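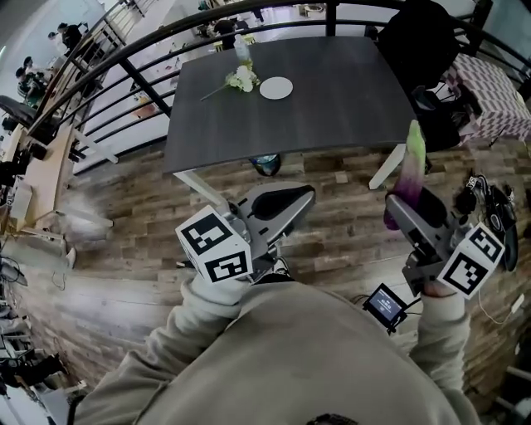 Der gedeckte Tisch als Lehrstück

Im Haus Lomier beginnt der Unterricht in Tischkultur mit einem Teller, einer Flasche und einem Strauß künstlicher Blumen. Ein Besuch in der Trildale-Werkstatt für Hauswirtschaft und Raumgestaltung

Kurz nach neun Uhr morgens steht die erste Aufgabe fest. Ein rechteckiger Tisch soll für eine einzelne Person hergerichtet werden, mit wenigen Stücken und ohne Tischwäsche. Zur Verfügung stehen ein kleiner runder Teller, weiße Kunstblumen, eine durchsichtige Flasche und ein Gegenstand, der in der Werkstatt seit Jahren für Gesprächsstoff sorgt: eine Aubergine, violett am einen Ende, zur Spitze hin hellgrün.

Die Leiterin des Hauses, Anouk Timmermans, hält an dieser Übung fest. Sie gehört seit der Gründung zum Grundkurs, der jeweils im September beginnt und 15 Teilnehmende aufnimmt. Wer sich anmeldet, kommt aus der Gastronomie, aus der stationären Pflege oder aus der Verwaltung von Tagungshäusern. Die meisten haben bereits viele Tische gedeckt. Nach Auffassung des Hauses liegt darin die eigentliche Schwierigkeit, denn die Handgriffe sind eingeübt, die Entscheidungen dahinter aber selten je ausgesprochen worden.

Der Grund, auf dem alles steht

Am Anfang steht die Betrachtung der Fläche. Eine dunkelgraue Tischplatte mit Holzmaserung verhält sich anders als ein Tisch unter einem rosa-weiß karierten Tuch. Auf der dunklen Platte tritt jedes helle Stück hervor, ein weißer Teller wirkt dort größer, und seine Lage fällt sofort auf. Das karierte Tuch dagegen bringt sein eigenes Raster mit. Es nimmt kleine Verschiebungen auf, verlangt aber Zurückhaltung bei allem, was selbst gemustert ist.

Beide Möglichkeiten werden im Grundkurs nebeneinander geprüft. Die Teilnehmenden tragen dieselben Stücke von einem Tisch zum anderen und halten schriftlich fest, was sich ändert. Stijn Brouwer, der den Bereich Raum und Möbel verantwortet, legt dabei Wert auf den Boden. Dielen in wechselnden Braun- und Grautönen seien unruhiger, als man im Alltag wahrnehme, erläutert er, und ein Tisch mit weißen Metallbeinen hebe sich davon deutlich ab. Ein schwarzer Stuhl in der Nähe verändere die Gewichtung nochmals. In seinen Unterlagen nimmt das Verhältnis von Tisch, Stuhl und Boden ein ganzes Kapitel ein, das Falten von Servietten eine halbe Seite.

Warum künstliche Blumen

Über die Kunstblumen ist im Kollegium lange gestritten worden. Die Ausbildungsordnung des Hauses sah ursprünglich frische Ware vor, die zweimal wöchentlich geliefert wurde. Marloes Maes, zuständig für Floristik und Dekoration, hat die Umstellung nach einer Probezeit durchgesetzt. Eine Übung, die über mehrere Wochen wiederholt wird, setzt Material voraus, das am letzten Tag ebenso aussieht wie am ersten. Eine welkende Blüte verändert den Tisch, ohne dass jemand eine Entscheidung getroffen hätte.

Im Sammelbestand befinden sich inzwischen 700 einzelne Stücke, vom Besteckteil bis zum Zweig, erfasst in einem Verzeichnis, das Teun De Smet führt. Die weißen Blumen mit grünen Blättern und langem Stiel werden am häufigsten ausgeliehen. Sie werden zunächst gelegt und noch nicht gestellt. Maes begründet dies mit der Linienführung: Ein liegender Stiel zeigt in eine Richtung, und wer ihn ablegt, muss sich zu dieser Richtung bekennen. Erst in der zweiten Woche kommt eine Vase hinzu. 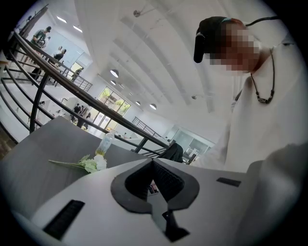

Auch die Flasche ist ein Prüfstein. Durchsichtiges Material nimmt auf, was hinter ihm liegt, und ein blassgelber Inhalt erscheint vor hellem Hintergrund beinahe farblos. Steht die Flasche hinter den Blumen, so bilden beide eine Gruppe, und der Teller erhält Raum für sich. Rückt man sie nach vorn, wird sie zum höchsten Gegenstand in Griffweite und zieht die Aufmerksamkeit auf sich. Das Haus empfiehlt für Tische mit nur einem Gedeck die hintere Stellung, schreibt sie jedoch nicht vor. In der Pflege etwa kann es geboten sein, Getränke nach vorn zu holen, damit sie ohne Strecken erreichbar sind. Auf diesen Punkt weist das Lehrheft ausdrücklich hin.

Geprüft wird von mehreren Seiten. Die Teilnehmenden beugen sich zur Platte hinab, treten zurück, setzen sich. Ein Gedeck, das im Stehen geordnet erscheint, kann aus der Sitzhöhe gedrängt wirken. Flache Blickwinkel schieben die Dinge zusammen; die Blüte verdeckt dann womöglich die Flasche, obwohl zwischen beiden genügend Abstand liegt. Timmermans verlangt, dass jeder Tisch mindestens einmal aus der Höhe eines sitzenden Gastes beurteilt wird, bevor er als fertig gilt.

Die Frage der Aubergine

Bleibt das Gemüse. Emerson Portela, der vor seiner Lehrtätigkeit in Hotelküchen gearbeitet hat, führte es als Übungsstück ein. Seine Überlegung war einfach: Auf einem Tisch mit weißen, grünen und durchsichtigen Stücken fehlt eine kräftige Farbe, und sobald sie hinzukommt, muss alles andere neu gewichtet werden. Das Violett fordert einen Platz, der längliche Umriss eine Richtung. Auf dem Teller wird die Aubergine zur Speise, neben dem Teller zur Dekoration, am Rand der Platte wirkt sie vergessen.

Im Kurs wird sie daher zuletzt aufgelegt. Die Aufgabe lautet, sie mit einer einzigen Bewegung abzusetzen und danach nicht mehr zu berühren. Korrekturen sind nur an den übrigen Stücken erlaubt. Portela berichtet von Durchgängen, in denen Teilnehmende 18 Anläufe benötigten, und von anderen, in denen der erste überzeugte. Bewertet wird die schriftliche Begründung, das Ergebnis selbst fließt in die Note nicht ein. Einige Absolventinnen haben dies in den Rückmeldebögen als unbefriedigend bezeichnet, und das Kollegium berät derzeit über eine Änderung.

Aufräumen als Teil der Übung

Jeder Durchgang endet mit dem Abdecken. Die Reihenfolge ist festgelegt: zuerst die farbige Frucht, dann der Teller, die Blumen, zuletzt die Flasche. De Smet vergleicht die Stücke mit dem Verzeichnis und legt sie in die Fächer zurück. Die Blumen werden mit den Köpfen zur Wand gelagert, damit die Blütenblätter nicht gegen die Schranktür drücken. Teller kommen einzeln zwischen Filzlagen. Das Verfahren stammt aus der früheren Sammlung Gredach, deren Bestand Lomier vor einigen Jahren übernommen hat, samt der alten Karteikarten. Die letzte davon trägt die Nummer 3332; viele der darauf genannten Gegenstände sind allerdings nicht mehr vorhanden.

Für die Pflege der Tischplatten gilt eine eigene Anweisung. Dunkle Oberflächen zeigen Staub und Fingerspuren früher als helle. Gewischt wird in Richtung der Maserung, mit einem nebelfeuchten Tuch und ohne Politur, die beim nächsten Durchgang Schlieren unter dem Teller hinterließe. Karierte Tücher werden nach dem Waschen noch feucht in Form gezogen, sodass die Linien des Musters parallel zur Tischkante verlaufen. Wo dies versäumt wird, steht jeder Teller scheinbar schief - ein Fehler, der in Gasthäusern nach Beobachtung von Maes erstaunlich oft der Geschirrauswahl angelastet wird.

Der Aufbaukurs

Wer den Grundkurs abgeschlossen hat, kann im Frühjahr den Aufbaukurs unter dem Titel Granström besuchen, benannt nach dem Saal, in dem er stattfindet. Dort werden Tische für größere Gesellschaften behandelt, ferner Büfetts und das Decken im Freien. Die Stücke sind zahlreicher, die Methode bleibt dieselbe. Auch im Saal wird zu Beginn ein einzelner Tisch mit Teller, Flasche und Blumen hergerichtet, und erst wenn dieser steht, öffnet De Smet die übrigen Schränke.

Anmeldungen für beide Kurse nimmt das Sekretariat des Hauses Lomier vormittags entgegen. Vorkenntnisse werden für den Grundkurs nicht verlangt. Mitzubringen sind ein liniertes Heft und ein weicher Bleistift.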